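## 3. What the wedding plates were for

I came to this part of the project sideways. I'd been asking people in Lullport about recipes, and they kept getting up in the middle of my questions to show me dishes.

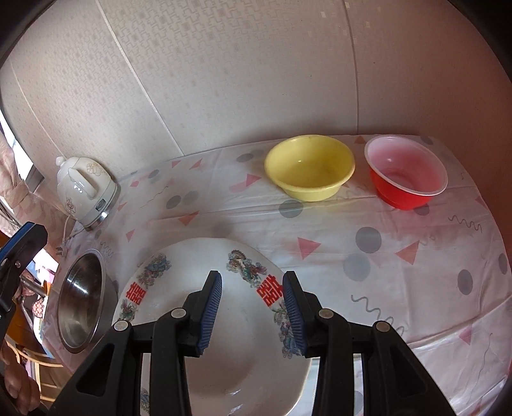
Lullport, 26 July 2019

**Figure 3.** Large oval serving plate with the double-happiness character (囍) in red on the rim.

The character in Figure 3 is the one you'd expect on anything to do with a Chinese wedding: two copies of the character for joy, written side by side and joined up into one. I'd seen it on envelopes and paper cutouts my whole life, and I had it filed in my head as a wedding-day thing, like confetti. So my first question on the survey was a bad one. I asked, "Do you still have anything from the wedding?" and people said no, while serving me lunch on it.

Rosalinda Castillo, who did half the interviews with me, was the one who fixed the wording. She suggested we ask "What do you put the fish on?" and the answers changed overnight (I've kept her version in the appendix, along with my old one, so you can see how clumsy mine was). Once we'd switched, people talked about plates for as long as we'd let them. One woman told us her oval plate had been a present from an aunt she couldn't stand, and that she'd used it every week out of spite until it turned into her favorite.

We ended up with 117 households, most of them in the streets between the old ferry landing and Sirko market. That's a small sample and I'm not going to pretend it stands for anybody but the people in it. I do think it's enough to push back a little on Tiedemann. In his study of dowry goods, Hartmut Tiedemann treats wedding tableware as display ware: it goes in a cabinet, it comes out for guests, it goes back. That may well be true of the inland families he visited. In Lullport only 15 households kept their marked pieces put away. Everybody else had them in the same stack as the plain ones, and a few had to dig through the drying rack to find theirs!

Size seems to matter here, though I'm less sure of this. Round bowls with the character got handed down to kids when they moved out, or broken, or lent to a neighbor and forgotten. The big ovals stayed put. They're awkward to store and awkward to wash, and a whole fish doesn't fit on much else, so they hang around a kitchen for decades. Several people dated theirs by what had been cooked for the first New Year after the wedding, which made my timeline a mess but gave me some lovely stories.

I should say something about where the plates came from. The Urnimo shop on the harbor road sold them by the set, and its one surviving order book lists some 1,770 pieces of marked tableware. I haven't been able to match any of those entries to a particular household, and I've stopped trying. The book gives quantities and no customer names, and the handwriting gets worse every September, when the wedding orders piled up. Section 4 goes through it page by page, starting with the bowls.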